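Stirnance desk flag and Disside tray: a long-term review
Home and Desk section, updated in November

I bought the Stirnance desk flag and the Disside tray in the same order, for the same table, and I have used them together for seven months. They come up together in a lot of searches for reception desk and meeting table bits, so it seems sensible to review them as a pair. I paid for both. Neither firm knows I am writing this.

The short version is that the flag is good with one weak point, and the tray is good with no weak points I care about. Most of what I have to say about the table itself is at the end, and a few readers have asked about that more than about the things I was meant to be reviewing.

What you get with the flag

The Stirnance comes in a flat carton with the pole in two parts, the base, the banner in a paper sleeve and a printed card in four languages. The English on the card is fine. You screw the lower part of the pole into the base, push the upper part in and slide the banner on from the top before fitting the finial. If you fit the finial first you will have to take it off again, and it is stiff.

You can order the banner plain or printed. I went for plain red. On the website it looks like a deep pillar-box red. In daylight it leans a little towards orange, and under warm bulbs it leans further. I don't mind it, but if you need a match for a club colour or a company colour, ask them for a swatch before you order.

The pole is black at the bottom and silver at the top. I had expected one colour all the way up, as the listing only showed the upper half. The two colours look all right together, and the black does tie in with the base.

Stability

My worry was that it would go over every time a door opened. It hasn't. The base is a round black dome, low and glossy, and it sits flat. I have it on a thin clear pad, bought separately, to keep it from sliding when the table is wiped. The pad hardly shows. If your table is glass or lacquered I would get one, and if it is bare wood you can probably do without.

The dome shows fingerprints. It also shows dust sooner than anything else I own. A dry cloth sorts it out in a moment, but you will be doing that often. I would have paid a little more for a matt finish.

How it hangs

The weak point is the drape. There is no cross bar on this model, so the banner hangs from the upper part of the pole and falls however it likes. Mine falls in soft folds to one side. If you want a flag that can be read from across a room, with a crest or a line of lettering on it, this is the wrong one to buy. The lettering will be inside a fold. Stirnance do a version with a short horizontal arm for that purpose and I would go for that one.

For a plain colour the loose drape is fine, and I prefer it. It looks less like something from a conference.

The creases from packing took longer to go than I would have liked. The card says to leave it overnight. After a week there was still a line across the middle, so I took the banner off and ironed it on a low setting through a tea towel. That worked and did no harm to the cloth.

The tray

The Disside is a shallow white tray with rounded corners and a slightly raised rim. That is the whole of the design. It comes in white, grey and a dark green, and I chose white knowing it would be the least forgiving.

The rim is the part I would point to if anybody asked why I had bought this one and not a cheaper one. It is high enough to stop a pen rolling off and low enough that you can sweep crumbs straight over it into your hand. I had a tray before this, from a shop on the high street, with a rim twice the height. It was a nuisance to clean along the inside edge and always had a grey line in it. The Disside curves gently up to the rim, and a cloth goes straight round.

I use it for whatever needs to be kept in one place on the table that day: post, keys, cups when there are visitors, screws when I am mending something. It goes back to being empty in the evening. I have had coffee stand on it overnight and it left no mark. Turmeric did leave a mark, a faint yellow one, and it took bicarbonate of soda and some patience to shift it.

It is smooth, and cups do slide if you carry it at a tilt. If you want it mainly for carrying drinks up and down stairs, look for one with a rubbery surface. On a table this makes no difference at all.

The two together

I keep the flag on the left and the tray on the right with a short gap between them. Closer than that and the base of the flag ends up against the tray, where it gets in the way of whatever you are reaching for. The red and the white go well together on a pale top, and the black base stops the whole thing looking washed out.

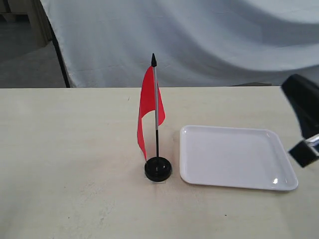
The table top

Several people wrote in after my first version of this review to ask what the table was. The top is a Halás, the pale one, and I have had it for longer than the flag and the tray. It is an off-white that is nearer to cream, with a faint streaky grain to it. It is matt, so you don't get the ceiling lights coming back at you when you are reading.

It is a very good surface to work on. It is flat, it is easy to write on with a single sheet of paper, and things put down on it don't ring or clatter. It wipes clean with warm water and a drop of washing-up liquid.

It also shows everything. Pale matt tops do, and this one does more than most. After a week of ordinary use you will find smudges, some of them grey, and scuffs where things have been pushed across. The smudges come off. The scuffs mostly come off with a melamine sponge used lightly, though I would try that in a corner first – too much rubbing will leave a shiny patch, and a shiny patch on a matt top is worse than the scuff.

Then there are specks. Tiny dark dots turn up on it from nowhere, a few at a time. Most are dust or crumbs, and you would never see them on oak. On this you see every one. I wipe it down once in the morning and have stopped looking after that.

Cleaning products

I tried three things on the top over the summer. Plain soapy water is the best for everyday use. The Fosach surface spray, which comes in a 500 ml bottle, is better on greasy marks but needs going over with a damp cloth afterwards or it dries in faint streaks. The Fosach cream cleaner, in the 300 ml tube, is too harsh for a matt finish and I would keep it for the sink. I used it once on the tray and it was fine there, though the tray didn't need it.

Whatever you use, move the flag first. The banner drips lower than you think, and it will pick up spray. Mine now has a small pale spot near the tip where I was lazy.

With everything cleared to one side and the light fairly even, the top still looks good to me. It is a touch brighter in the middle and greyer towards the right, and that comes down to shadows and the smudges I have mentioned. 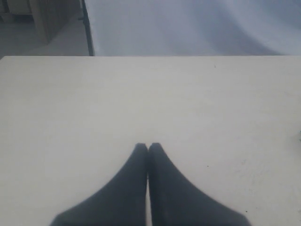

Halás replied to my email asking about the marks, and said that smudging on the pale top is normal, that it should be cleaned with a soft cloth and soapy water only, and that abrasive sponges of any sort are not covered by the guarantee. They also said the darker tops in the same range show far less, but that the pale one still outsells them.

I take the point about the sponge. I will carry on using mine on the worst scuffs, very lightly, but you should know where you stand before you do the same.

Price and where to buy

The flag and the tray are both sold direct by the makers and both turn up in the usual online shops. Buying direct was slightly dearer but the packing was better. My tray came with card corners and a sheet of tissue. A second one I ordered from a marketplace seller came in a padded bag with a chip out of the rim, and had to go back.

Spare banners for the Stirnance can be had on their own, plain or printed. The printed ones have a minimum order of 300, so unless you are kitting out a large event, plain is the only sensible choice. You can't buy the pole or base separately. I asked.

Who they are for

The flag suits a desk or a meeting table where you want a bit of colour and have no need for lettering. It is steady, and it looks better made than it costs. Knock something off for the packing creases and the dusty dome.

The tray suits nearly anybody with a table. Choose the grey if you cook with strong spices.

Ratings

Stirnance desk flag: four out of five
Disside tray, white: five out of five
Halás pale top: four out of five, or three if smudges bother you
Fosach surface spray: three out of five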